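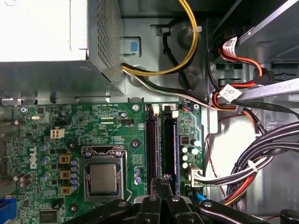
Elsa Lahtinen objected to an early version of this section that cables should not be treated as parts at all. In her view a cable is only the way from one part to another, and a worker who thinks of it as a part will start pulling it out before asking what it holds in place. We kept the word "part" because the sorting sheets at Olside have a line for cables and a box to tick, but we took her objection seriously and changed the order in which the section is laid out. The cables now come first, and the boards, drives and power supply after them.

Figure 3. Open interior of a Dell desktop, from above: power supply at upper left, drive bay cage at upper right, green motherboard with the processor in its socket.

4.2 Cables, ties and the order of work

The Olside workshop takes in used office desktops, opens them, checks what can be kept and either refits the machine or breaks it down into parts. During the Jiltitura project we followed 200 desktops through the workshop. They came from offices and schools, and most had been built by a few large makers. We recorded the order in which parts were taken out, the points where work stopped, and what the workers said about the stops. Times were noted by a second person with a stopwatch, and stops shorter than 3 seconds were not counted.

The plan given to new workers is simple. Open the side, take out the drives, then the expansion cards if there are any, then the memory, then the power supply, and leave the board until last. On paper each step is separate. In practice the steps run into each other because of the wiring. In the machine in Figure 3, yellow and black power wires come out at the lower right edge of the power supply and loop up toward the top, where a white zip tie holds them. A second bundle, black and white, crosses the chassis floor toward the drive area. A third and thicker one, in five colors, curves down the right side and has a zip tie of its own. A worker who wants to free one end of a run like these has to find out first where the tie is and what else goes through it.

We therefore split the stops into two groups. In the first, the worker knew which connector to undo but could not reach it or could not get it to release. In the second, the worker did not know which connector the wire led to. The first kind was more common. The second kind took longer, and it was also the one the workers remembered at the end of a shift.

Color helped less than we had expected. The workers knew the usual meaning of yellow, red and black on a power lead, and used it. It told them what kind of wire they were holding. It did not tell them which of several plugs of the same kind it went to. Data cables were easier, mainly because they differ in shape from power leads and there are fewer of them. Orange and red SATA cables stand out against gray metal, and several workers took hold of these first for no other reason. Csaba Dobos, who trained part of the group, advised against it. His practice was to undo the power side of a drive before the data side, so that the drive could be tipped slightly and the smaller plug came out straight.

Printed labels were a separate matter. Many of the cables carried a wrapped paper or plastic label with a barcode and small type. The workers did not read them during removal. They were read later, at the sorting bench, where a cable with a label could be matched to a machine type and a cable without one went into the mixed bin. For this reason we asked that labels be left on, even when they were in the way of a tie. After this request the mixed bin filled more slowly, though we did not weigh it in the first weeks and cannot give a proper comparison.

The ties themselves caused more discussion than any other item. A tie can be cut in a second. If the machine is going to be broken down, cutting is plainly the right choice. If it is going to be refitted, a cut tie has to be replaced, and the bundle has to be laid back along the same path or the side panel may not close. The workshop rule at the start of the project was to cut all ties. By July the rule had changed to cutting only those that blocked the part being removed. Piroska Gulyás put the new rule on a card above each bench, with the words "cut late" in large letters, and the older workers followed it more readily than the new ones did.

Refitting times fell after the change. For machines where one or more of the original ties had been kept, laying the cables back took some 60 seconds less than for machines where all had been cut. We do not want to make too much of the figure. The machines in the second group were handled earlier in the project, by people with less practice, and part of the difference must come from that.

Clips and brackets on the chassis were mentioned rarely and missed often. A thin cable pressed into a clip is easy to overlook next to a thick bundle. When such a cable was pulled without opening the clip, the usual result was a bent connector at the far end and not a broken clip. There were 11 bent or broken connectors in the whole record. Most of them were on thin cables.

4.3 Panels, vents and edges

The sheet metal of the case received little attention in our first plan, and we added it after watching the benches for a few days. Workers rest their wrists on it, slide cables over it and hang tools from it. Pale gray steel with perforations is common, and the pattern of the holes varies even on a single sheet. The panel in Figure 4 has a row of small square holes along its white outer edge strip and a series of long rectangular slots at its margin.

Figure 4. Perforated metal panel with square holes and long slots (background).

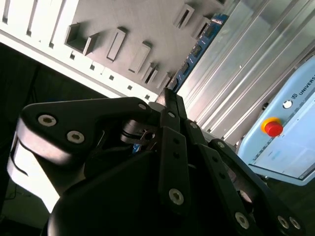

Perforated sheet mattered to the work in two ways. Dust collects on the inner side of a vent, and a machine meant for refitting has to be brushed there before it is closed. Brushing was done last in the first weeks, with the board and drives already back in, so that the dust fell onto clean parts. Moving it ahead of the refit cost nothing. The second matter was screws. A short screw dropped near a slot can go through it or lodge in it, and the search for it was counted by us as a stop of its own kind, neither reach nor wiring.

Tibor Hegyi proposed laying a cloth under the case so that a screw falling through would land without rolling. The cloth was used at two benches and then at all of them. It had one drawback, in that the case no longer slid when it had to be turned, and some workers folded the cloth back before turning and forgot to spread it again.

Cut edges were the cause of most of the small injuries. Drive cages were named most often, followed by the rim of the opening left by the side panel. Gloves were available. They were worn for lifting and taken off for connectors, which are hard to feel through a glove, and this is the moment when the hand goes deepest into the case. We have no good answer to this. Thin gloves with bare fingertips, ordered through Vondel, were tried by a few people and liked by about half of them.

4.4 What was kept

Of the parts removed, memory and drives were kept most often, then power supplies. Processors were usually left in the socket until the board had been tested. The socket has a metal retention bracket and a lever, and once it has been opened there is a chance of touching the contacts, so the workshop opens it only when the board has failed or is to be sold without the processor. Réka Rácz kept the list of boards that went back into use. The list gives the maker, the type and the bench, but not the reason why a board was turned down, and we could not recover the reasons afterward. A later sheet has a line for them.

Cables were kept when they had both plugs whole and a label that could be read. The rest were stripped for copper. The share that could be kept depended on who had taken the machine apart far more than on the age of the machine, and we return to this in Section 5, where the benches are compared.

Print this section | E-mail this section

Search Enter keywords Go Advanced search

Contact | Copyright Rácz and co-authors, Jiltitura project | Back to top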